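Trakon Laundry Sessions: README for the open day release

This release contains the recordings and notes from the open day of the Trakon group, held in January in the Titberg building. The visitors could watch our operators pick up, spread and fold clothes with the hand-held gripper, and those who wished could try it.

Contents

clips/ - the recordings, one folder for each operator
notes/ - remarks written by the operators after each turn
labels.csv - garment type, start and end of each grasp
visitors.csv - the turns made by visitors, without names

There are 70 clips in total. In 62 of them an operator of our team holds the gripper, and the other eight are by visitors. Each clip is stored at the full rate and also in a reduced copy for quick viewing.

How the demonstration was done

The morning part was shown by video link from the homes of the operators, because we wanted the visitors to see real bedrooms and not only the table in our hall. The operator put clothes on the bed and took them one by one. The rule was to approach slowly, close the fingers on a border or a fold, lift, and wait one second before moving away. Blankets and pillows stayed where they were. 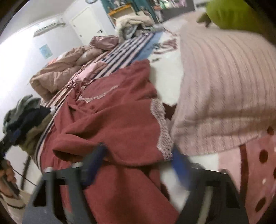
Soft clothes with lace or open knitting were the most discussed. The visitors asked many times how one knows that only one layer is taken. We do not have a full answer. In labels.csv the column "layers" is filled by the operator from memory, so please treat it with care.

In the afternoon the visitors worked at the table with towels. Each person had 60 seconds of practice before the recording began. Two of the visitor clips are short because the person wished to stop, and we kept them as they are.

Known problems

- The wide lens bends straight lines strongly near the corners. We did not correct this.
- Fast movement of the fingers gives blur. Such clips are not removed.
- In the folder "op3" the sound is missing.
- Some garments have two names in labels.csv (for example "jumper" and "sweater"). We will make them equal in the next version.

Use

The release is free for teaching and research. Please mention the Trakon group and do not try to identify the homes. Questions can be sent to Rafia Farooqui, who keeps the files.

Related items

Hutsuliak towel set, version 2
Notes from the Prirberg visit
Gripper assembly guide
Trakon table sessions, first 1000 grasps

Comments (3)

mwk_lab: Is the reduced copy cut at the same points as the full one? My start times do not match in op5.

Rafia Farooqui: Yes, the same points, but op5 had a wrong offset. I have uploaded a new labels.csv, please take it again.

petra_n: I was at the afternoon table. The towels were harder than I thought! Will there be socks next time?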